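Skundside Winter Reading Rooms: how the Tsang grant is going

Hi all, and thanks for being patient with me, I know you wanted this before the holiday! The short version is that we're open in both places, the money is holding up, and I have one favor to ask (it's near the end, so keep going).

The Patomham room opened first. We got the front half of the old bank on a cheap lease, painted it over a long weekend and moved the shelves in before the paint smell was gone, which I wouldn't do again. People came anyway. We've lent out 1015 books so far, mostly large print mysteries and anything with a tractor on the cover, and the Saturday story hour is now so full that we've split it into two sittings.

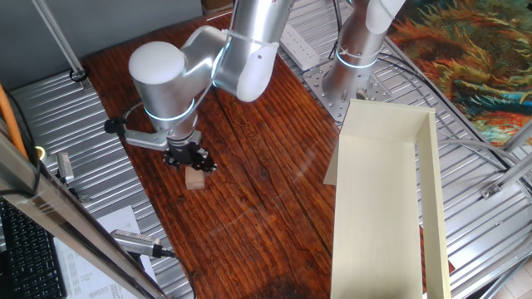
Skundside has been slower. The heat was off for the first four days and the landlord and I had words over it, but it's fixed and he took a bit off the rent. Evenings are our best time there. I'd guess it's the bus, as the late one stops right outside and folks come in to wait and end up with a library card.

On the money: you gave us enough for shelving, rent through March and a part-time person for each room. Shelving came in under budget because a school was clearing out, so I'd like to move what's left over into large print, where the waiting list is getting silly. Please let me know if you need a form for that.
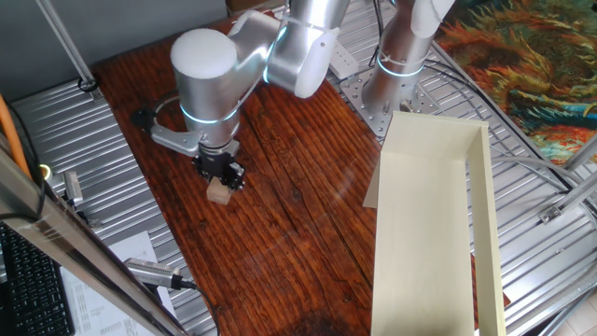 Page last changed: Nov 28, 2019

The Mevow catalog software is my one real gripe. It logs us out in the middle of a checkout and it can't handle two people sharing an address, so couples keep getting each other's overdue notices. Support has promised a fix, and meanwhile we keep a paper list at the desk.

So, the favor! We want to send 100 books home with kids before the winter break, to keep, and I'm short on picture books. If anybody in your office has a box in the garage, I'll drive over and get it.

Osaze Eze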